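About Lindgren

Who we are

Lindgren assembles and packs small household hardware for other companies: hinge sets, shelf brackets, drawer runners, and the bags of screws and plugs that go with them. We employ 223 people at 2 sites. The Akari building holds assembly, kitting and shipping. The Pondora building holds goods-in, returns and the training department.

Most of our customers do not sell under our name, and most people who open a bag of our fittings will never know where it was packed. Our customers judge us by whether the bag is complete and whether it arrives on the agreed date.

Automation at Lindgren

Until a few years ago, all kitting was done by hand. Employees stood at long benches and picked parts from bins into trays for a full shift. The work was steady, but it was hard on wrists and shoulders, and it was the department from which employees most often asked to be transferred.

The company now uses robot arms with two-finger grippers for part of this work. They handle the repeated picks: the same bracket, from the same place, into the same tray. Employees set up the stations, teach new parts, check finished kits and take over whenever a part is too thin, too tangled or too oddly shaped to be picked reliably. Spring clips are still packed by hand, as are all orders under 90 kits.

New parts are taught with hand-held grippers. An employee holds the tool and carries out the pick as it should be done, and the recorded movement is used to prepare the station. We chose this method after a trial in the Pondora building, where experienced packers proved to be the best teachers. They knew which parts slide, which ones catch on each other and which way a bracket has to be turned before it will lie flat.

What has changed for our employees

No position was ended when the stations were introduced. This was agreed in writing with employee representatives before the first station was ordered, and the agreement remains in force.

Job content has changed a good deal. To date, 43 employees have completed the station operator course, which is held during paid working hours and leads to a higher pay grade. The course covers daily checks, safe stops, teaching a part and replacing worn grip pads. No earlier technical training is required. Employees who prefer bench work may remain in hand kitting, and a number have done so.

The change has also brought difficulties. Some operators have told us that the day is quieter than it used to be and that they miss working side by side at the bench. Stations are now placed in facing pairs for this reason, and breaks are taken by the whole department together. Operators also asked for the right to stop a station without first calling a supervisor. They have had that right since December, and it applies on every shift.

Production figures from the stations are used to plan work and maintenance. They are not used to rate individual employees.

Our partners

Grisesetti supplies our trays and bench fixtures and has adapted several of them for use at the stations. Service of the robot arms is carried out by our own maintenance department - a team that has grown with the change.

Visits and applications

School groups and job applicants are welcome at the Pondora building by appointment. Visits begin at 9:30 a.m. and include the training department. Closed shoes are required. Open positions are listed on the Careers page, and applications may also be left at either reception desk.

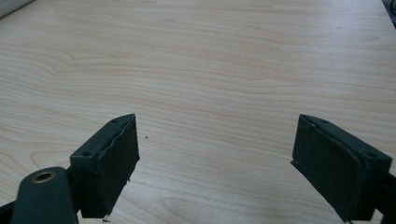 Two-finger gripper, open above a tabletop.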